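About Grutano

Grutano is a small packing shop. We began in February with one table and a list of 350 customers. Today we prepare more than 622 parcels in a month, and each one is still closed by hand.

We pack for small makers, such as Joser and Bemmont, who have no place at home for cartons and tape. You bring us your goods on Monday, and they leave us within two days. We choose the box after we see the thing, so it fits well. If you wish to visit us, please write before.

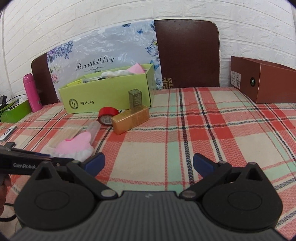 Cartons and red tape on our plaid cloth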